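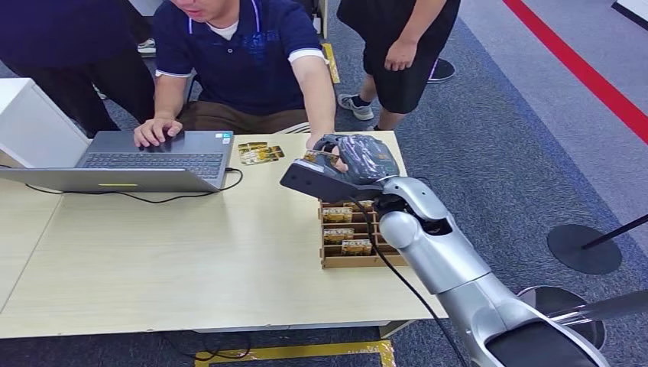

Card sorting at Biltside: a yellow card in the gripper just above the rack.

Home News Projects People Archive Contact

Card task passes 600 recordings

The card-filing task at Biltside now has 627 usable recordings, up from 295 at the time of the last newsletter. Each one covers a single card, from the pickup on the table to the release in the wooden rack. The recordings go to the Lemov group, which trains the model that is meant to file cards without help.

Gregor Crichton has run most of the sessions. A session lasts two hours, with a break after every 10 cards so the operator can rest and the laptop can save. Cards are put down in a loose pile at the start and are not straightened between tries. The order of the slots is changed each time too. The first batch, made in the spring, always filled the front row first, and the model learned to go there even when the row was full.

Failed tries are kept and marked as failed. Most are cards that catch on a divider and bend. Rory Hepburn has rewritten the labeling sheet so that a bent card and a dropped card are no longer entered under the same code. Please use the new sheet from now on. Old entries will be fixed by hand.

The next step is handing over: a person and the arm with the same card between them, at different heights and angles. MacKinnon will lend a second rack in December, with narrower slots. Anyone who wants to take a turn as operator should write to Gregor. Training takes one afternoon.

Last updated: December, 4:15 p.m.

Comments (3)

jmt: Are the spring recordings still in the set or did you drop them?

Rory Hepburn: Still in, but tagged. Lemov can leave them out if they want.

Juseta desk: We have a box of blank cards in the same size if you run short.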